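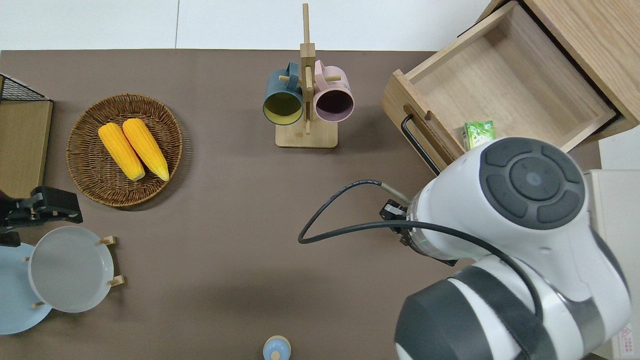
Idris Jenkins asked after the last lecture why we bother with a kitchen table at all, when a simulator will hand you as many episodes as you have disk space for. Surely, he said, the interesting part is the training, and the recording is just labor.

The recording is labor. It is also where most of the errors in the final policy come from, and these notes are about that.

Unit 6: Collecting demonstrations
Reading before the lab: the Skorik operator guide, first two chapters. Bring your own notebook.

What an episode is

For this course an episode is one attempt at one instruction, from the moment the operator starts the recording to the moment they stop it. It holds the camera streams, the joint positions, the gripper opening, the commands sent to the arm, and a line of text giving the instruction. The commands and the measured positions are stored separately. Students often assume they are the same number. They are not: the arm lags behind the command, and more so when it is carrying something or pressing against something. If you train on measured positions as though they were commands, the policy will be a little timid everywhere and will fail on any task that needs a push, such as closing a drawer.

An episode is stored whether or not the attempt worked. The outcome is a label you add afterward.

The table

The lab table carries household things: a basket with corn in it, mugs on a mug tree, plates in a dish rack, a drawer, a small lidded container. They were picked for the kinds of contact they need.

Corn cobs are long and bumpy, and two side by side leave little room for a finger. The operator has to choose an angle, and different operators choose different ones.

A mug on a peg has to be lifted before it is pulled. Pull first and the whole tree comes along.

A plate in a rack is thin in one direction and wide in the other two, so the approach matters more than the grip.

A drawer moves along one line only. If the hand pulls slightly off that line the drawer binds. The joint torque log shows this well before the video does.

A lid with a round knob is easy to pick up and hard to put back. Record both directions, as separate instructions.

Writing instructions

Write the instruction before you record. An instruction written afterward describes what happened, and you end up with a set in which every attempt is a success by definition.

Use the words a person in the house would use. "Put the pink mug on the table" is fine. "Execute grasp on object 2" is not. Name the color only if there is more than one such object on the table, or if the color is the point of the test. Each instruction should be written in several wordings, by several people. Maarja Mockus kept a list of the wordings that came in for the mug task last term. Hang, put back, return, place on the hook and stick it on the stand all turned up, and two people wrote cup. Keep all of these. Do not correct them to a house style.

Do not write an instruction that depends on something the cameras cannot see.

Setting up between episodes

Variation has to be planned. Left alone, a person resetting a table will put the basket back where it was, give or take the width of a hand, and will be certain they moved it. Use the printed layout cards. Shuffle the deck at the start of the session and work through it in order. If a card gives a layout the arm cannot reach, write that on the back of the card and draw the next one.

Things to vary:
Position and rotation of the target object
Position of the objects that are not the target
Which mug hangs on which side
Drawer open, closed, or partly open at the start
Starting pose of the arm
Room lights, blinds up or down

Things to hold fixed within a session:
Camera mounts
Gripper fingers
Control rate
Table height

If a camera gets knocked, stop. Do not nudge it back by eye and carry on. Run the calibration script, start a new session folder, and note the time. In the Castar recordings one knocked camera went unnoticed for most of an afternoon, and that session now has its own line in the loader telling it to skip the stream.

Cables deserve a look before every session too. A cable that loops out from the hand will sweep across the table when the wrist turns, and it can catch on a peg or drag a light object. If it touches an object during the attempt, mark the episode "contact, cable" in the notes field.

Operating

We use hand guiding for the first session and the Kuruc controller after that. Hand guiding is easier to learn and gives smooth paths, but your arms are in the video, and they will not be there when the policy runs. A model trained on such video can learn to wait for a sleeve.

Move at an even speed. Slow down near contact, as you would anyway, but do not stop in mid-air to think. A pause teaches the policy that at this position the right action is no action, and a policy that reaches that position will sit there. If you need to think, abandon the attempt and record a new one. Pauses are the most common fault in first-time recordings.

Do not show off. An elegant path that only works from one starting pose is worth less to the model than a plain one that works from many.

Recover when you can. If the corn slips, pick it up again from where it fell and finish the task, and leave the whole thing in. Label it "success, recovery". Such episodes are the only place the model sees what to do after a slip. We once removed them all to tidy the set, and the trained arm would drop an object and go on to the next step with an empty hand.

Beverley Katene wrote in the margin of last year's copy that recoveries should never be staged. She is right about the lid and the mugs, where a staged fumble looks nothing like a real one. For the drawer we do stage them: start an episode with the hand already past the handle and drive back to it.

Labels

Each episode gets one of four outcome labels: success, success with recovery, failure, void. Void means the recording itself is no good (dropped stream, wrong instruction, someone walked through). A void is not a failure and must not be counted as one.

Two people label each episode without seeing each other's answer. Where they differ, a third decides, and the disagreement is kept in the log. The disagreements tell you which instructions are badly written. "Put the plate away" produced more of them than all the drawer tasks together, as half the labelers accepted any slot in the rack and half wanted the plate back where it started.

A worked case: the Trokbridge set

The Trokbridge set was recorded by last year's class on a table much like ours. They recorded 1173 episodes and kept 778 for training. The 395 left out were voids, failures, and a large group that were fine taken singly but had come from the same few layouts. The cards had not been shuffled after the first week, and one operator had worked from the top of the same deck every time.

The first policy trained on all the usable episodes did well on the familiar layouts and badly everywhere else. Trained on the smaller set, it lost a little on the familiar ones and gained a good deal on the rest. Ott Priedītis plotted both results by basket position, and the plot is in the course folder. Look at it before the lab and note where the two maps differ. The gap is widest toward the near edge of the table, where the elbow has to fold and the operators disliked going.

Back to the simulator question. We will use one in Unit 8, and for reaching and avoiding it does very well. It is poor at the moment when a finger slides over a kernel or a mug handle turns on its peg, and those moments decide most of the attempts on this table.

Lab assignment

Work in pairs, swapping operator and resetter halfway through. Each pair records 40 episodes over at least four instructions, with at least one drawer task and one mug task. Everyone labels another pair's episodes.

Hand in:
The session folder, unedited
Your instruction list, with the wordings and who wrote them
The layout cards in the order used, with notes on the back
A page on the episodes you would leave out of training, and the ones you argued about

Do not delete anything from the session folder, voids included. Marks are given for the record and the page of reasoning. The success rate does not count toward the grade.

The emergency stop has to be within reach of the resetter, and the resetter keeps both hands off the table while a recording is running. Anyone who has not done the safety sheet with Margus Org labels only.

Questions to think about beforehand

If an operator always approaches the mug from the left, what will the policy do when the left side is blocked?

The arm hides part of the open drawer from one camera. Should the layout be dropped, the camera moved, or the episode kept as it is? Argue from what the finished system will be able to see.

How would you notice, from the joint logs alone, that two operators had been sharing one login?

Booking for the lab table opens at 9 in the morning. Leave the table as the last card in your deck shows it, and put the deck back in the tray unshuffled so the next pair can check it against your folder.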